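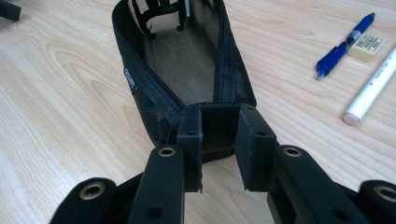
Ticket 618
Product: Luvby mesh zip pouch, long size, black
Opened by: Shu-fen Kan
Category: Zipper / closure
Status: Closed

Problem as reported

Zipper slider has come off one side of the track. The pouch stays open along the top and I can't get it to close. I use it for pens and charging cables. I bought it in March with the Wako desk tray, order line 94. The mesh itself has no holes. I tried pulling the slider back to the end and starting over, but it only catches on the left side and the teeth don't join behind it.

Reply from Nendthorpe support, 9:40 a.m.

Thank you for the details. Please check the following before we send a replacement:

Empty the pouch completely and lay it on a table.
Look at both ends of the zipper track. There should be a stitched stop at each end. Tell us if either one is missing or if the thread is loose.
Run a fingernail along the teeth on both sides and note any that are bent or missing.
Check for mesh or thread caught inside the slider.

Please don't squeeze the slider with pliers yet. If it gets too tight it will cut into the tape.

Customer update, 11:15 a.m.

Emptied it. Both end stops are there. No missing teeth that I can find. There was a thread in the slider, dark, maybe from the seam. I cut it with nail scissors and pulled out what was left with tweezers. Slider moves more easily but still only runs on the left.

Reply from Nendthorpe support, 1:05 p.m.

The right side has to be fed back in from the narrow end. Steps for this model:

1. Move the slider all the way to the narrow end.
2. Hold the mesh at that end firmly so the two tapes lie side by side and even.
3. Unpick the end stop on the right side only, 5 stitches at most.
4. Push the loose tape into the open channel of the slider until the first tooth is inside.
5. Keep the tapes level and pull the slider forward slowly for an inch or so. The teeth behind it should be joined.
6. Sew the stop back down over both tapes with doubled black thread.

If the teeth split again behind the slider, the slider is worn. The spare is part 183. The Filtora pouch uses a wider slider and its spare won't fit.

Customer update, 4:30 p.m.

Done. Step 4 took several tries. The tape end had frayed a little and kept folding over, so I put a dab of clear nail polish on it and let it dry, and then it went in. It closes the whole way now. I opened and closed it a few times with the cables back in and the teeth held. My stitching on the stop isn't pretty but it's tight.

Reply from Nendthorpe support, 4:50 p.m.

Glad it is working. I've added the nail polish tip to our notes for this model. No replacement sent. If the slider comes off again, reply to this ticket and we will mail part 183 at no charge.

Resolution: Slider refitted by customer. Thread removed from slider, end stop resewn.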